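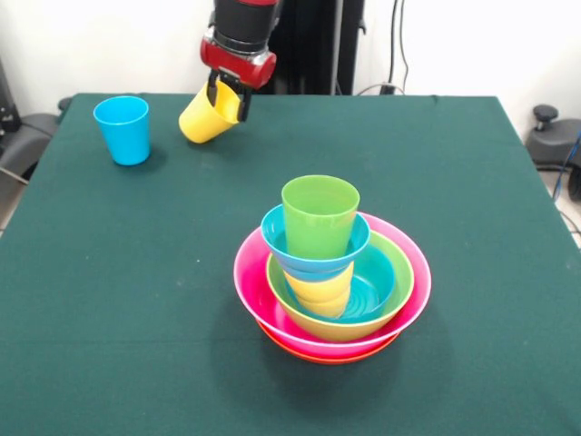

Figure 3. Cups and bowls on the green cloth, larger bowls at the bottom of the stack.

4.2 Stacking the tableware

1. Lay the dark green cloth over the table and smooth it out to the corners.
2. Set the red bowl down first. Nest the pink bowl in it, then the green.
3. Add the cups last, upright.

Note: Colours may vary between Pelano sets. Go by size.

Caution: Do not press nested bowls together. Lift them apart by the rim.

4.3 Laying out single pieces

1. Unstack from the top.
2. Space the bowls so that no rims touch.
3. Place the balls in the small cups.
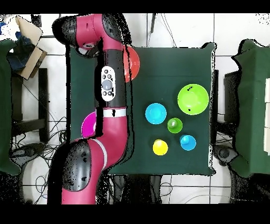 Figure 4. Bowls and cups set out singly, with balls in the green and light-blue cups.

Replacement cups: order part 278.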